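Want to give your block a car-free afternoon? Do it! We've closed Tanside Lane twice now, and this page has everything we wish we'd known the first time around.

## Hosting an open street afternoon

**1. Pick a short stretch.** One block is plenty. Look for a street with no bus route and an easy way around, and walk it with a neighbor before you settle on it. Ours is 300 feet long, and it felt huge once the cars were gone!

**2. Knock on doors early.** We do this in February for a date in May. Bring a sheet with the hours on it and ask every household whether they'll need to drive in or out. Tania Matubbar at the corner house had a delivery booked, so we moved our start to 2 p.m. and everybody was happy.

**3. File the street closure form.** In Breltthorpe it goes to the roads desk at town hall, along with a hand-drawn map showing both barriers and the detour. Leave a lane wide enough for a fire truck (chalk it on the asphalt so the picnic blankets don't creep over it).
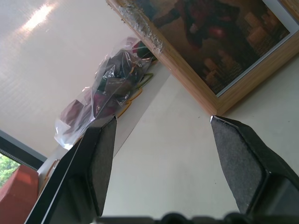 *Gripper fingers, wall and ceiling.*

**4. Plan less than you think you need.** Chalk, a jump rope, a table of seedlings to swap, maybe a bike repair stand if somebody on the block is handy. Ionuț Dobre brought his tire pump and a patch kit last year and hardly got to sit down! We had up to 100 people come through, and most of them just wanted to stand in the road and talk, which was lovely.

**5. Set up the barriers.** Put one adult at each end in a bright vest, and swap them out every hour so they get to enjoy it too. If a resident has to get through, walk in front of the car at a slow pace.

**6. Sweep up and count bikes.** Start packing half an hour before closing time. If you can, jot down how many people came on foot or by bike, and send that to the town with your thank-you note. It makes the next form so much easier to write.

Blank copies of our door sheet are in the box outside the Pernitz Street library. Take a few!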